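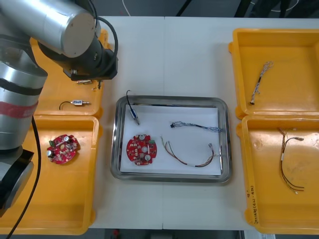
Yellow tray on the white work table.

I paid off the last of my car loan on 3 January 2021. The final payment was $774, and it went through before breakfast.

The loan was with Burow, a small lender in Vendcombe. I had 17 payments left when I decided to speed things up. I stopped eating lunch out and sold my old bike. My tax refund in March was $2,162 and all of it went to the balance.

Colette Charpentier at work told me to keep some savings first, so I left $3,000 in the bank and did not touch it. I was glad of that when the water heater went.

The title is supposed to come by mail. Until it does I am keeping the payoff letter in the kitchen drawer with the insurance papers. I still have to call the insurance company and get the lender taken off the policy.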